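# ¿Se pueden reutilizar los tubos de muestra con tapón para guardar tintas de estilográfica?

Foro Alov › Papelería y escritura › Tintas
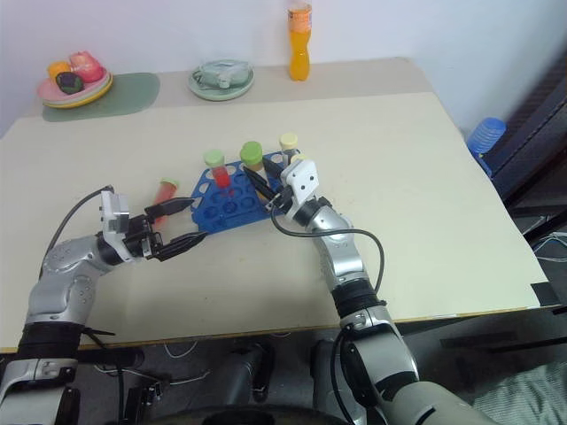
## Publicado por tintero_viejo

Tengo 18 frascos de tinta abiertos y un cajón que ya no cierra. Quiero pasar una parte a tubos de plástico con tapón, de los de laboratorio, y ponerlos de pie en una gradilla. En Hustora venden la bolsa de 100, cantidad que me parece optimista incluso para mí.

Mis dudas: ¿se evapora la tinta?, ¿mancha el plástico?, ¿y cómo se carga luego una pluma gorda en un tubo tan estrecho? La última vez probé con un bote de especias y mi Abugri verde sigue oliendo a comino desde octubre.

### plumin_torcido

Yo llevo años así y no ha pasado nada grave, descontando una alfombra.

- **Evaporación:** con tapón de rosca, muy poca. Con tapón a presión, depende de la suerte y del verano.
- **Manchas:** los rojos y los naranjas tiñen el plástico. Da igual si el tubo va a ser siempre de esa tinta. Si piensas lavarlo y meter un celeste, prepárate para un celeste con carácter.
- **Carga:** jeringuilla de punta roma, directa al convertidor. Meter la pluma en el tubo sale bien hasta que sale mal.

No los llenes hasta arriba. Y etiqueta el tubo, no el tapón – los tapones se intercambian en cuanto abres dos a la vez, y entonces tienes 69 colores distintos que en realidad son «azul, creo».

### Marginalia

Compra frascos más pequeños y ya está.

### secante_y_cia

Añado algo a lo de plumin_torcido, que lo cuenta bien salvo por la alfombra, donde se queda corto.

Las tintas ferrogálicas y las de purpurina, mejor en su frasco. Las primeras dejan poso y las segundas se van al fondo del tubo y allí hacen su vida. Para las demás, lava antes los tubos con agua destilada, déjalos secar boca abajo y guárdalos a oscuras. Las gradillas Plarness van bien, aunque la mía cojea y he tenido que calzarla con una entrada de cine.

Y no compres 100. Empieza con 15, que luego hay que limpiarlos.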